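Part 4: Your first soft pick

If you've made it through Part 3 your Onodell arm is bolted down, the Gadside gripper clicks open and shut, and you're itching to pick something up. Me too! I wrote this part after doing it on my own setup, so the order below is the order I'd do it in again.

Start with something soft and light. I like a hat – the brim gives the fingers an easy edge to go for, and a bad grab costs you nothing.

1. Put the hat on the table crown up, brim flat, with the left side of the brim well inside the arm's reach.

2. Open the Prosis panel and pick the Soft profile. Set grip force to 200 and speed to 60. (The factory speed is 465, way too quick for a first go.)

3. Jog the arm in from the left until the fingers meet the edge of the brim. Stop there. Don't close yet.

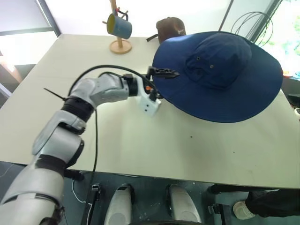
Step 3: fingers at the left edge of the brim.

4. Look at the cable along the forearm. It needs a nice lazy arch between elbow and wrist. If it's pulled tight, back the arm off and feed some more through.

CAUTION: Keep your own fingers out of the gripper once the panel says Armed. The Soft profile still pinches, ask me how I know.

5. Press Close and wait for the beep. Then raise the arm a little at a time with the Up key.

6. If the brim slides out, go back to step 3 and come in a bit deeper. I'd bump the depth before I touched the force.

7. When you're done, press Open, then Retract, and let the arm move clear of the brim before you straighten the hat by hand.

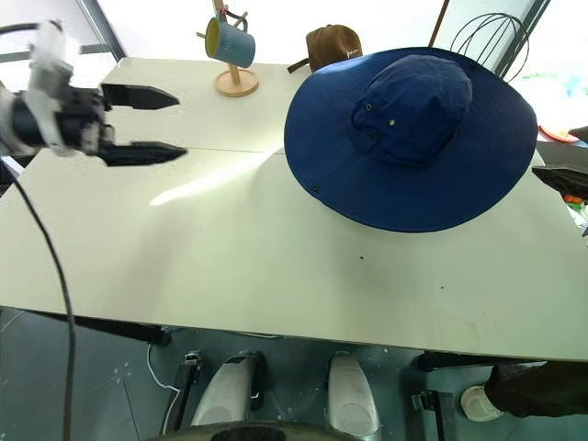
Once you can do that a few times in a row, hit Save Pose and give it a name you'll recognize later (mine were all called "test" for a while, don't do that). The panel holds almost 2469 poses, so there's no need to be stingy.

Note: if you bought the Ševčík finger pads, run Calibrate Width again before step 5. They're thicker than the stock ones and the panel won't notice by itself.

Note: Save Pose was called Store in panels shipped before September. Same button, same spot.

Last updated 2019-05-20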